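Ticket: Mixed-goods sorting, hand-held gripper sessions, rota and pad wear
Site: Morkcombe
Status: Open, waiting on Brellton
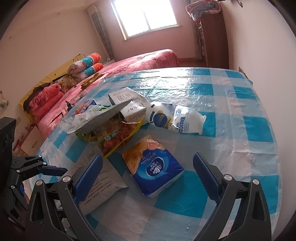
Does the packing team lose shifts when the automatic sorter goes live?
Shifts stay as they are until the end of July. After that, the late packing shift becomes a checking shift with the same hours and the same pay grade.

Reported by: packing floor
Queue: Urden sorter, people and process

Problem
Staff recording pick sessions are still held to the old packing target of 1,000 items a shift. A session counts as 300 picks. The two figures are added on the same sheet, so anyone on recording duty shows as under target.

Log
07:40 Confirmed on three accounts. The sheet has no field for recording duty.
08:15 Asked for the target to be switched off during sessions. Refused by the rota system, which needs a number in that column.
09:05 Entered 300 as a separate target under code REC. Totals now correct for the early shift. Late shift still wrong.
10:30 Late shift uses a copy of the sheet made before the Perić update. Replaced it. Old copy kept, read-only.
11:10 Second complaint, same ticket: sore wrists after long sessions with the hand-held grippers. Limit set to 40 minutes, then a change of task. The limit is not enforced by the software — supervisors have to watch the clock.
13:20 Soft packets and flat pouches are the slow items. Staff asked that these be weighted higher than boxes and bottles. Passed to Brellton, who own the scoring.
14:45 Brellton replied. Weighting possible, but only per session and not per item. Told them this does not solve it for mixed tables.

Workaround
Log mixed tables under REC-M and leave the score blank. Do not enter zero, as zero triggers a warning letter.

Outstanding
1. Per-item weighting (Brellton).
2. Withdraw the two warning letters already sent.
3. Written job description for the checking shift. Staff have asked for this twice.
4. Finger pad replacement interval. No figure supplied yet.

Next update after the late shift handover.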